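Flu shots, spare thermometers and the school nurse's office

Well, it's that time of the year again! October is when the clinic team comes around to the Ridgeway schools with their coolers and their stickers, and I've been asked to write up how it's all going to work, seeing as I made such a fuss about last year's lines. (I did make a fuss. I stood in the gym hallway with two kids and a trombone case for an hour, so I think I earned it.)

First, a cup of something and a minute to read the rest, please, as there are a couple of changes. 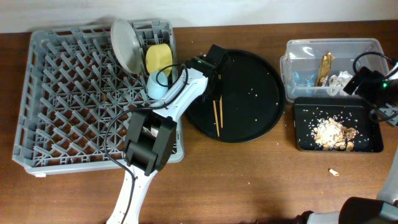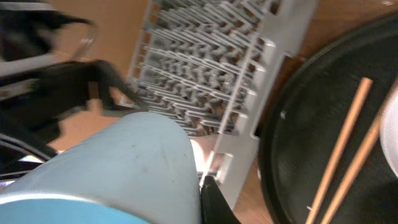

Dish racks on duty.

The biggest change is that the shots are moving out of the gym. The elementary kids will go to the library, class by class, during the school day, and the middle schoolers will use the music room after lunch. The high school is keeping its evening session, which starts at 4 and runs until everybody who signed up has been seen. Parents are welcome at the evening one. For the daytime ones they'd like us to stay away unless your child really needs you there, and if so, just write it on the form and someone from the office will call you with a time.

About that form. It's a new one, it's green, and it has two sides! Last year a whole stack came back with the second side blank, and those kids got sent back to class without a shot and had to go to the pharmacy instead. The second side is where you list allergies and sign. If your kid has had a bad reaction to any vaccine before, call the nurse's office before you send it in, and talk to your own doctor too. Don't try to squeeze the story into that tiny box.

I had a good long talk with Bayu Lumenta, who is the new district nurse and who came to us from the hospital over in Akelow. He's very easy to talk to and he let me ask all my dumb questions. I asked whether a kid with a runny nose should still go. He said a mild cold usually isn't a problem but a fever is, and that they'll take temperatures at the door of anybody who looks or feels off. A child who gets turned away can come to the make-up session in the Stososstead community room, same form, no need to fill out another one.

He also told me the district has ordered 1,000 doses, which sounded like plenty to me until he said that has to cover all the staff as well, plus bus drivers and the kitchen crews. So if you're going to sign up, do it early. Last year roughly 20 families missed out at the end and I was very nearly one of them.

There's no charge at school. They do ask for your insurance details if you have any, and you can leave that part empty if you don't. I checked this twice, as a few of you wrote to me worried about getting a bill later. No bill.

Now, the other thing. Some of you remember the winter before last, when the stomach bug went through Ridgeway Elementary and they were down to four teachers in the lower wing. It was awful – we had it at our house for what felt like a month, and I still can't look at apricot yogurt. The nurse's office would like us to be a bit stricter this year about keeping kids home. The rule is a full day without throwing up and a full day without fever, with no medicine helping it along. I know how hard that is when you've got work. I've done the thing where you look at a pale child at 7 in the morning and hope for the best. But it does go through a classroom fast.

If your child needs work sent home, email the teacher before 10 and it'll be put up on the Wumura page by the end of the school day. You'll need your family login for that. Mine had expired and the office reset it over the phone in no time, so don't sit there guessing passwords like I did.

A few small requests from the nurse's office while I've got you. They're low on spare clothes, mostly sweatpants in the small sizes, and would love any your kids have grown out of. They could use a couple of working digital thermometers as well. And please, please update your phone numbers! Bayu spent most of one morning trying to reach the parents of a little girl with an earache, and every number on the card was an old one. Her grandma finally came, and all was well.

Green forms go in the box outside the main office at any of the three schools, or in your child's folder if you trust the folder more than I trust ours. Extra copies are on the counter. Short sleeves on the day, and a decent breakfast first.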